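Lists > Divdale Spinners and Knitters > Archive > Sock yarn from local fleece

Date: 3 May 2026
Subject: Re: Sock yarn from local fleece

Somebody wrote in April:

> Has anyone spun the Ovis batts into a three-ply for socks? I have
> 107 grams left over and don't want to waste it. Mine keeps coming out
> thick and soft, and I'm afraid the heels will be gone in a month.

Yes, and please do it! I finished my second pair last week and I'm so happy with them. The trick for me was more twist than felt right, both in the singles and in the ply. It looks like wire on the bobbin – then you soak it and it blooms into the roundest, bounciest yarn (I may have squealed).

I spun mine on the Nuchit wheel at the smallest whorl and let the singles rest overnight before plying. Short draw the whole way. I tried long draw for one bobbin and it was lovely and airy and completely wrong for a heel, so that one is going to be a hat.

For the knitting I cast on 64, went down a needle size, and worked a slipped stitch heel with the same yarn held single. The Arndale pattern has a short heel flap, so I added four rows. My gauge was 27 stitches over 3 inches, in case you want to compare.

The batts do shed little bits of hay. I pick as I go and then shake everything outside.
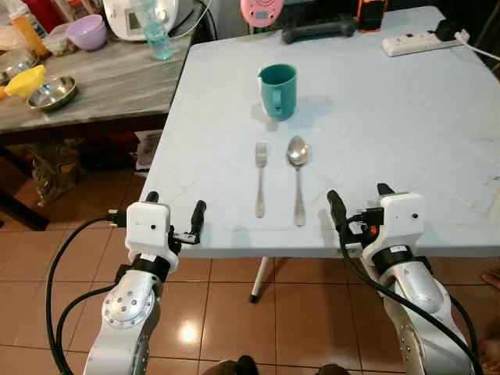 Ottoline wrote back off-list that she would still blend in some mohair for the heels, and that her own all-wool pair went through at the ball of the foot first. I'd love to hear if that happened to anyone else – mine are holding so far!

Contact the list owner | © Divdale Spinners and Knitters | Back to top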